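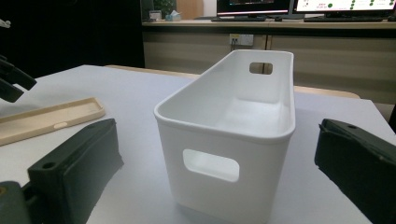

Pádraig Lynch wrote to me after my last post to say that I was wrong about letters, that a person should keep every single one, and that I would be sorry by December if I went ahead and thinned mine out. Well, Pádraig, I have thought about your note a good deal (I read it out loud over breakfast, if you want to know), and I think you're half right!

For anyone just joining, I've been going through the family mail, three generations of it, most of it from the Ó Gríofa side. My great-aunt wrote to my grandmother for 64 years and hardly ever skipped a month. She wrote about hens. She wrote about the price of shoes, and a neighbor's wedding where it rained so hard the band played in the barn, and then she wrote about hens again. I had planned to keep the ones with real news in them and let the rest go.

But then I sat down one evening with a cup of tea and two of the dullest ones I could find, and I was still sitting there at midnight. There's a page where she explains how to get a stain out of a tablecloth, and she gets so cross with the tablecloth that I laughed until my husband came down to check on me. My grandmother used to talk exactly like that - the same little huff before the important part. I hadn't heard that voice in years.

So the letters are staying, all of them. What I am letting go of is the other paper, the receipts and the bank envelopes and the Christmas cards with only a name signed inside. I know some of you will gasp at the cards. I kept three, from people I could still picture, and I'm at peace with it.

Next up is putting dates on the ones that have none, mostly by matching up the hens. She named every one of them, bless her, and Dolly seems to have lived through at least two popes.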